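# Yellowed linens and old cotton - what finally worked for you?

**Board:** Laundry & Linens
**Started:** 4/11/05

---

**marmalade_porch** wrote:

Hello all, I've been reading this board since before we moved out to Skorkville and I don't believe I've ever started a thread of my own, so please be patient with me if I've put it in the wrong place.

My aunt's cedar chest came to us over the winter, and it was packed to the lid with pillowcases, dresser scarves, two christening gowns, a great many napkins and a cotton bed jacket that I remember her wearing when I was small. Everything that was once white is now the color of weak tea. Some of it is an even, all-over yellow that I could almost live with, but a good part of it has those darker brown spots along the fold lines, and one of the gowns has them right down the front.

I did one pillowcase in the machine with regular bleach, hot water, and it came out yellower than it went in! So I stopped right there and closed the chest.

My granddaughter-to-be (or grandson, they're not telling) is due in July and I would dearly love to have one gown ready. Where do I start?

---

**hettys_clothesline** wrote:

Oh, you were wise to stop. Chlorine bleach is hard on old cotton, and if there's any starch or old soap left in the cloth it can make the yellow worse. Lots of us learned that one on something we loved.

What I do, and have done for years, is a long cool soak and then a long warm one. It takes patience and a bathtub. Roughly in this order:

1. Lay each piece out on a flat surface and look it over under a good strong light before any water goes near it. You're hunting for thin places, broken threads, pulled lace and rust. Rust gets its own treatment and you don't want to find out about it later. I sort into sturdy, middling and "say a prayer."
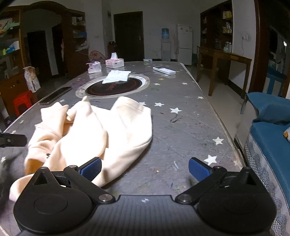
2. Soak in plain cool water overnight. No soap at all. You will be amazed at the color of the water in the morning. Drain it and do it again until it stays fairly clear. For a gown, slip it into a mesh bag or lay it on an old sheet, so you can lift the sheet and not the gown. Wet cotton is heavy and old seams will let go under their own weight.

3. Then warm water with an oxygen-type powder, well dissolved before the cloth goes in. Leave it six hours and check it. If it's still improving, leave it longer. If the water has gone cold and brown, mix a fresh batch.

4. Rinse more than you think you need to. Then rinse again. I go until there isn't a bubble or a slippery feel left anywhere.

5. Dry flat, out of doors if you can, on a white towel over the grass. Sun does a lovely job on cotton and linen.

Don't iron until you are satisfied with the color. Heat will set whatever is left, and then you've got it for good.

---

**dorsey_flats** wrote:

I agree with nearly all of that, but I have to put in a word against the sun for anything as old as a christening gown. My mother sunned everything and I have a drawer full of hankies that split along the hems to prove it. Sun bleaches, yes, but it weakens the fiber while it's at it. For pillowcases, fine, go ahead. For a gown I'd dry it in the shade with a fan on low.

Also, marmalade, are you sure they're all cotton? A lot of those gowns are silk, or have silk ribbon run through the yoke, and oxygen powder is no friend to silk. I'd snip the ribbon out, tuck it in an envelope and put new in.

---

**hettys_clothesline** wrote:

You're right about the silk and I should have said so, thank you. I'll stand my ground on the sun, though! One afternoon on the grass is a very different thing from a whole lifetime of Mondays on the line. My grandmother's tablecloth has been sunned once every few years and it's still coming to Thanksgiving.

---

**dorsey_flats** wrote:

Well, we've been round this bush before, you and I, and I expect we'll go round it again. I'll just say a tablecloth is a good deal stouter than baby lawn.

---

**quiltbarn_ray** wrote:

I'm the odd man out on this board but I do wash a lot of old cloth, mostly quilt tops and feed sacks that I pick up at the flea market in Bangera, and I've got a couple of things to add.

First, your water. If you're on a well out there you may have iron in it, and iron will put a yellow cast on white goods no matter what you soak them in. I fought that for two years before a neighbor set me straight. Do your last rinse with distilled, or catch some rain. It takes three gallons or so for a gown and costs next to nothing.

Second, the brown spots on the folds. Those can come from the wood. Cedar and other bare wood gives off acid and it goes right into whatever is touching it. So once you've got everything clean, please don't put it straight back in that chest! Line it with washed, undyed cotton sheeting, or use the acid-free tissue, and refold everything on different lines a couple times a year.

I paid 20 dollars for a pack of tissue from Nelter, 300 sheets, and I've still got most of it. You could do the whole chest and have plenty left for your Christmas ornaments.

---

**pinwheel_annie** wrote:

Has anybody tried the Tostilent soak? My sister-in-law swears by it and brought me a tub, and I'll admit I did a set of napkins with it and they came up beautifully white. But it has a very strong perfume and I couldn't get it out. We had company for supper and everybody's chicken tasted like gardenias.

---

**quiltbarn_ray** wrote:

I've used it. Cleans fine, and I couldn't get the smell out either. I went back to the plain powder from the grocery store, no scent, no blue specks. I don't see what the fancy tub does that the plain box doesn't.

---

**hettys_clothesline** wrote:

Oh, I like it for kitchen towels! But no, not for a baby's gown. Plain and unscented for that.

---

**marmalade_porch** wrote:

My goodness, I went away for supper and came back to all this. Thank you, every one of you.

We ARE on a well, Ray, and now that you mention it my husband's undershirts have been looking a bit like old piano keys ever since we moved. I had been blaming the undershirts. I'll pick up some distilled water when I'm next in town.

I took the plainer of the two gowns over to the window this evening and looked it over the way Hetty said. There's a little run of tiny holes under one arm and the lace has come away at the neck, but the cloth itself seems good and firm. The ribbon does look like silk to me, so out it comes. The other gown is so thin I can read my own fingerprints through it, and I think I'll leave that one be and find a pretty box for it.

One question before I fill the tub. Should I mend the holes first, or wash first and mend after?

---

**dorsey_flats** wrote:

Mend first, just a few loose stitches in fine cotton thread to keep the holes from growing in the water. Baste a scrap of net over the place if you have it. You can pick it all out and do it properly once the gown is clean and dry.

And leave the lace off until the end. Wash it alongside in its own little bag.

---

**hettys_clothesline** wrote:

Yes to all of that, Dorsey and I do agree on something! I'd only add, use a white thread that you've washed first. New thread can shrink and pucker a seam, and it's such a fiddly thing to undo.

---

**loft_and_ladder** wrote:

I'm going to be the wet blanket, I'm sorry. If the gown means a great deal to the family, has anyone thought about taking it to a textile conservator? I paid somewhere north of 500 dollars for my great-grandmother's wedding dress and I don't regret a penny. Home soaking is a gamble. Once it goes to pieces in the tub you can't get it back.

---

**quiltbarn_ray** wrote:

That's fair for a wedding dress. For a plain cotton gown that was boiled in a kettle every time it was worn, I think a cool bath will be the gentlest thing that ever happened to it. But marmalade should do whatever lets her sleep.

---

**loft_and_ladder** wrote:

I can't argue with that, I suppose. At least do the pillowcases first and get a feel for it.

---

**marmalade_porch** wrote:

That's very sensible and I think it's what I'll do. Four pillowcases are in the tub as I type, in plain cool water, and my husband has been told he is having his shower at the Y tomorrow. The water is already the color of ginger ale.

I'll do the bed jacket next, as a sort of halfway step, and then the gown if my nerve holds. Does anyone know how long you can leave things in the plain water before it's too long? I have a dentist's appointment in the morning and it's a fair drive.

---

**hettys_clothesline** wrote:

A full day won't hurt sturdy cotton if the water's cool. Change it when you get home, and let us know how they look!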